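Chapter 7
Open Ground: Plazas, Paving and the Edges People Use

I should admit something before we get going. When I started out in landscape work, I thought plazas were the boring part of the job. You got the planting plan if you were lucky and the plaza if you weren't, and I wasn't lucky for about six projects in a row. Slabs, joints, drains, a bench detail copied from the last job. I used to draw them on autopilot with the radio on.

What changed my mind was a wet lunch hour at the Carrillo campus, where I'd been sent to look at a cracked curb. I got bored with the curb pretty quickly and started watching feet instead. People came out of the doors, and almost every one of them walked along the planter edge, even though there was a huge amount of open paving to choose from. I stood there until my notebook was too soggy to write in. I still have it, and the pages are stuck together, but the little wobbly arrows I drew are more or less the reason this chapter exists.

So this is a chapter on big paved spaces, mostly the kind you find in front of colleges, courts, hospitals and offices. We'll get to small courtyards in the next one. For now I want you thinking large - so large that your first sketch looks like you forgot to draw anything.
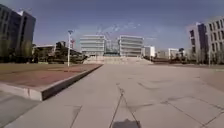

Figure 7.1. A large slab plaza in full sun, with a curbed planter bed along the left side.

Let's start with the floor, because it's most of what you get. Pale concrete is a popular choice for a space this size and I've specified plenty of it. It's easy to find, it goes with almost any building, and it stays cooler than dark paving. It also throws a lot of light back at you. On a bright day a pale slab can look nearly white, and anybody crossing it will squint. I want you to remember that when you're choosing a color chip at your desk under a lamp! Take the chip outside at noon, put it on the ground, and stand back from it. I make my students do this and they complain every single time, and then they change their minds about the color.

Next, the joints. Every slab needs somewhere to move, and you'll read all the technical stuff on that in section 7.2 (bring coffee). But a joint is also a line, and people see lines. If you look at Figure 7.1 again, follow the darker joints away from you and notice how they pull your eye toward the buildings. Lay the same slabs in a different direction and you'd have a different plaza for the same money. I once spent a whole afternoon at Lemen Square turning a joint pattern around on tracing paper, and the version we built was the second one I'd tried, before I spent four more hours being clever.

A few things I'd like you to do with joints in your own drawings:

Draw them early, at the same time as the doors and steps.
Draw them at the real spacing, even when it makes the sheet look busy.
Check where they land when they hit a curb. Skinny leftover slivers of slab are ugly and they break.
Walk the pattern at eye level in a perspective sketch, since a plan won't show you how lines bunch up with distance.

Now for the edges, my favorite part, and the part I'd keep if the editor made me cut everything else. An open floor is for crossing. The edge is for stopping. It's where you tie a shoe, wait for a friend, eat half a sandwich and check your phone. If the edges are mean and thin, folks keep moving, and then a client calls to ask why their nice new plaza feels dead.

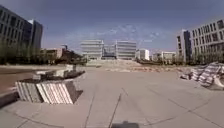
Figure 7.2. Striped stone cladding on an angled planter, with a low, blocky concrete ledge behind it.

Planters do a lot of this work. In Figure 7.2 the planter wall is faced in white and gray stripes, and a similar striped slope turns up over on the right, so the two sides belong to each other. I like that. Repeating one material across a wide gap is a cheap way to hold a space together, and it's much easier on the eye than giving each planter its own personality. We tried the personality route on the Nastby Court job. I'd rather not talk about Nastby Court, but you'll find the drawings in the exercises.

Look at the angles too. A planter set at an angle gives you corners and pockets, and people tuck themselves into pockets. It also gives the mason a headache at every mitered cap, so talk to the mason before you fall in love with the angle. The Zidden Building forecourt had 262 cut pieces in the first version of its planter caps. The contractor read me that number over the phone, very slowly, and we simplified.

Before you start section 7.1, go find a plaza near you and sit on its edge for a lunch hour. Bring a plain notebook. Mark where people cross and where they stop, and put a star wherever somebody sits down on something that wasn't meant as a seat. We'll use your stars in the first exercise, so please don't fake them at home the night before.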